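Reviews > Storage > Small parts boxes

Last updated: August

Reading time: 2 minutes

Every few months someone tells me a plastic box with dividers will sort my life out. This time it was Bontu Zeleke, who has five of them and talks about them the way other people talk about their dogs. I bought one, half expecting to be rude about it.

It's a shallow thing in smoky grey-green plastic, split by thin walls into narrow compartments. The seller's page called the colour "crystal". It isn't, and I'd have liked to know that before I paid.

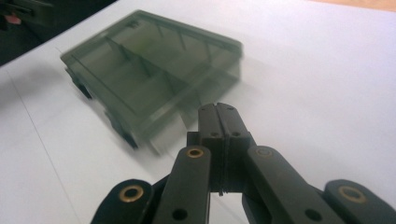 My main worry was the latches. I had a Plurko box before this and one of its clips snapped inside a month, which meant 200 beads under the sofa. These feel stiffer. I opened and shut the lid 50 times one evening and they still click, though the plastic has gone a bit pale where it bends. Ask me again in a year.

The dividers I'm less keen on. They're thin enough to flex if you push a thumb against one, and small washers crept underneath on the bus. For pen refills, hair clips or fishing bits, fine. For anything tiny, no.
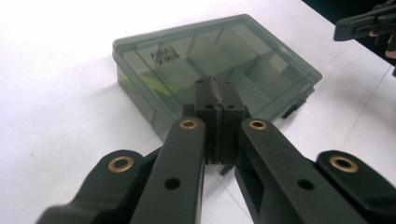
Lid shut. You can tell what's bright and what's empty, but not much more.

The tint is my real complaint. The whole point of a see-through lid is not having to open it, and under my kitchen light I couldn't tell brass screws from steel ones. My old Dornau was properly clear and cost less, although its lid warped, so I can't pretend it was better value.

It does sit flat, and the rounded corners don't snag on the bag lining. Mebrat Gebreyes borrowed mine for earring backs and hasn't returned it, so make of that what you will. 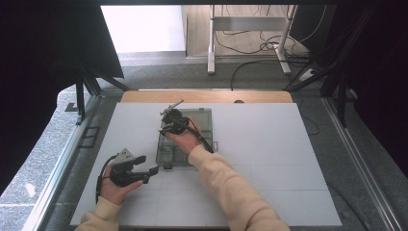
The box on the white board, with the latch tab to the right.

Worth having at half price. At full price I'd look at the Fidholm first.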